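Wooden forks vs plastic for a 77 person outdoor lunch, will they hold up?

Posted in Parties & Group Meals

Ruth Ticona

Hi all, quick one hopefully. I'm doing the food for a family reunion lunch in February, 77 people if everybody who said yes shows up. Park pavilion, no kitchen, one sink that may or may not have water. Last time we used the thin white plastic forks and they snapped all over the place, my uncle went through four on one plate of brisket.

So I'm thinking wooden ones this time. Never bought them. Worries:

- do they taste like wood? my sister says popsicle stick
- do they go soft in beans or chili
- splinters (lots of little kids)
- how many do I buy, is one per person crazy

Menu so far is sliced brisket, beans, potato salad, slaw, rolls, sheet cake. Maybe a chili if my cousin gets his way. Budget is not huge. I've got $50 set aside for plates, forks, napkins and cups and would love to stay under that. The Jirero outlet near me has a paper goods aisle but the stock changes all the time so I can't count on one brand.

Also if anyone has a trick for keeping forks and napkins from blowing all over the park I'm listening. It was windy last time and we were chasing napkins into the parking lot.

Thanks!!

Faustine Le Goff

Use wood. Or bring real forks from home and ask each family to bring theirs. Done it both ways, both fine.

Skip the spoons unless there's chili.

Helmut Lenz

I cook for our club lunches, smaller than yours mostly, 44 at the last one. On my phone so excuse typing.

Taste. Yes a little, at first. Your sister isn't wrong. You notice it on the first bite, then you have food in your mouth and forget. It's worst with ice cream and yogurt, things that are plain and cold. Brisket and beans, no one will say a word. For the cake some people might. I don't bother with seperate forks for cake but you could.

Soft in beans. Not in the time it takes to eat a plate of food. Leave one standing in the chili pot for an hour and it will go fuzzy at the end. So don't use them as serving spoons, people will try. Put out proper metal serving spoons, one for every dish, and a spare for the one that falls on the ground.

Splinters. Depends on the pack. Cheap ones can be rough on the edges. Open a pack at home and run your thumb over a few, toss the bad ones. For little kids I'd bring a handful of regular metal forks from home and hand them to the parents. Tie a bit of yarn on the handles so you get them back.

Strength. Ok here is the real thing. The flat thin ones are fine for scooping and poking but not for prying. If your brisket is sliced thin across the grain, no problem. If it's in big slabs they'll break same as plastic did. Slice it at home, or chop it. Chopped brisket on a roll hardly needs a fork at all and it goes further. You'd save on meat too.

How many. One per person is not enough. People put a fork down, forget it, get another for cake. I do two each, and then one more pack that stays closed in the car. Unopened packs you can save for next year, they don't go bad if they're dry. Mine live in the hall closet next to the lightbulbs.

Store them away from anything that smells. I once kept a pack in a drawer with mothballs. Don't do that.

Wind. Use a basket or bin with sides, something that has some height to it, and lay the forks down flat inside. Standing up in a cup looks nice but one gust and over it goes. Holes in the sides are good too, the wind goes through and doesn't push it.

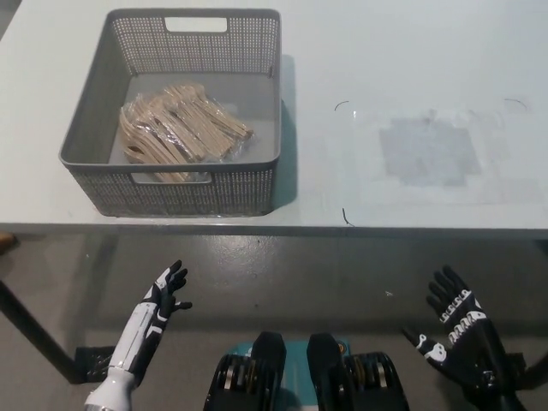
Napkins are harder. Put a clean rock on the stack. Or a jar of pickles, which somebody always wants anyway. Those metal napkin boxes are good if you can borrow one but I wouldn't buy it for one lunch.

And put the forks at the END of the line, not the start. If they pick up a fork first they've got one hand for the plate and one full of fork and napkin and they drop rolls. Took me years to figure that out.

On the money, plates are where it goes. Get the heavy ones for the meal and the cheapest small ones for cake. If you buy cheap dinner plates people take two at a time and you've saved nothing. Cups, put a marker out so they write names. Cuts the cups way down.

Aurélien Tessier

Agree with most of Helmut's but I'd argue on the plates. With 77 people and $50 you won't get heavy plates AND cups AND forks unless you find a sale. Ask a couple of families to bring the cups. People like being given a small job and cups are hard to mess up.

Keep the forks in the plastic till the line opens. We opened ours early at a school thing and by the time the food came there was pollen and a couple of ants in there. Cut the end off the wrapper and leave the rest on, then pull out more as you go.

Trash, since you didn't ask. Wood forks poke holes in thin bags. Double bag or buy the contractor kind. Found this out across the back seat of my car, with bean juice. And don't assume the park will compost them, ours won't, it all goes in the same dumpster.

Chili, I'd say no to your cousin. Bowls, spoons, another pot to keep hot, and you've already got beans.

Ruth Ticona

Thank you everybody this is so helpful. Going with wood, two each plus a spare pack, chopped brisket on rolls, and cousin has been told no chili (he's taking it ok). My aunt is bringing cups. Name marker is going in the box right now before I forget.

Had not thought about the trash bags at all. Will try to report back on the wind.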